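4.3 Setting the finger gap

Do this after the wrist camera is fitted (4.2) and before running any pick routine. You will need the hex key from the Kekana tool roll, a clean cloth and one of the plastic test blocks.

1. Switch the arm on and wait for the status light on the Kudine controller to stay steady.
2. Set the speed limit to 8 per cent. Leave it there until the end of this section.
3. Wipe both finger pads with a dry cloth. Do not use solvent on the rubber.
4. Check the screws that hold each finger plate to its arm. Tighten any that turn by hand.

CAUTION: Keep your fingers clear of the pads while the controller is on. The emergency stop halts the arm but does not open the gripper.

5. Stand the test block on the bench under the gripper.
6. Open the fingers fully, then lower the wrist in steps of 2 mm.

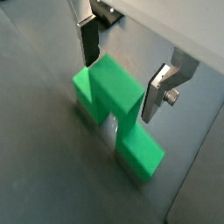

The gap is set by eye from the wrist camera view, then saved as a centre offset. Stop lowering when the pad tips are level with the upper part of the block. With the green zigzag block, use the tall middle segment as the reference. The left pad nearly touching its upper corner, with a narrow gap still showing on the right, means the offset needs correcting before you close.

7. Jog the wrist sideways until the gap is the same on both sides.
8. Press Save Centre. The value is stored in slot 2.
9. Close the gripper at the lowest force setting. The block should not slide or tip as the pads meet it.
10. If it moves, open the fingers, stand the block up again and repeat from step 7.

NOTE: The camera sits off to one side, so a gap can look smaller than it is. Check from the front of the bench before saving.

Repeat the check every 1000 cycles, or after changing a pad. Write the new offset on the card inside the controller door. On the shared arm at Lelport, tell Palesa Lekota before you overwrite slot 2.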